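About Tulteveck

Print this page
E-mail this page

Tulteveck makes and services hand-held grippers for companies and schools that teach robots by demonstration. A person holds the gripper, does a job with it, and the recording is used to train a robot arm to do the same job. We sell the gripper, the software that goes with it, and a recording service for customers who would like us to do that part for them.

The company was started by Ursina Stöckli and Benedikt Moser, who had worked together on packing machines and were tired of writing a new program each time a box changed size. Their first gripper was built from parts of a kitchen tool and a bicycle brake. It was heavy and the trigger stuck. The present model, the Tritby, is the fourth design and the first one we sold outside our own circle.

What we offer

The Tritby kit comes with the gripper, two pairs of spare fingers, a charger, a sheet of printed markers and a carrying case. The fingers are curved and flexible, with a black mesh pad on the inner face. The pads wear out before anything else does and can be changed with a small screwdriver. We rate a pair for 1000 hours of use, less if you handle rough or gritty parts.

Goltari is the software. It sorts recordings, flags the ones where tracking was lost, and exports the rest in the common formats. A license covers one site and any number of users. Updates are free for 2 years and after that can be bought one at a time, or not at all — old versions keep working.

The recording service is run by Renata Salinas. Customers send us a list of tasks and, if needed, the objects. Her team of 21 operators records in furnished rooms, so that the data has walls, shelves, windows and people in it. Last year the team delivered 2384 hours of checked recordings. Orders placed before October are normally finished the same year.

Khan is our loan program for schools. A school can borrow a Tritby for one term and pays only for shipping and for worn pads. Aurelia Ortner looks after the loans and answers questions from teachers, most of which concern room lighting and how to set out the markers. Her setup guide comes with every loan kit.

How we work

All grippers are put together and tested in our own workshop. Vinzenz Zürcher signs off each one after a full day of opening and closing and a drop from table height. If a gripper comes back, the same bench repairs it, and the customer gets a short note saying what was wrong. Most repairs are for bent trigger springs and damaged cables.

We do not sell robot arms. We will tell you which arms our customers have used with the Tritby fingers and what trouble they had with the mounting. Adapter plates can be made to order from a drawing.

Faces in recordings are blurred before any data leaves our building. This applies to paid work and to the samples we give out on request.

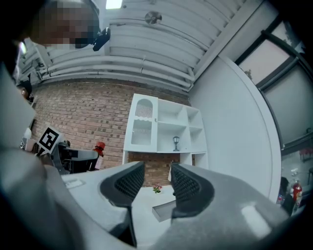

Over the white tabletop with the fingers open, tray and pink flowers just ahead.

Visits and contact

Visitors are welcome in the workshop by appointment, between 9 a.m. and 4 p.m. Please bring the parts you would like to try, as long as they fit in one hand. For prices, write to the sales desk and say how many grippers you need and whether you want Goltari included. School inquiries go to Aurelia Ortner, repairs to Vinzenz Zürcher.

Print this page
E-mail this page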